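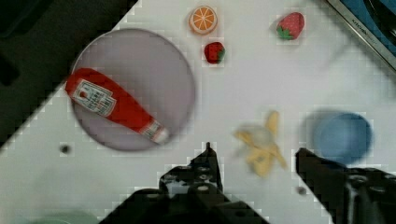 Sorting by hand, and by gripper

Jul 29, 2019
By Siham Fahmy
3 min read

Ashraf Berrada has worked at Trurka's toy returns centre in Godetstead for four years. He used to stand at a bench and sort play kitchen sets. Now he looks after the arms that do it.

"Plates, bowls, the ketchup bottle, the fruit. It all comes back mixed up," he said. "I did more than 300 sets in a good week and my wrists knew it."

The arms still have favourites. Berrada said a round plate is harder than it sounds, and that a banana peel gives more trouble than a strawberry. "It's floppy in shape. There's no obvious place to grab it."

No one on his crew lost a job, he said, but two moved to the Eston warehouse and didn't want to. Those who stayed got a pay rise in November and a different kind of tired. "Before, I could chat while I worked. Now I'm watching a screen and listening for a fault."

He would like the night shift to get the same training as days. He has asked twice and is waiting to hear.

We use cookies to improve your visit. Accept | Manage settings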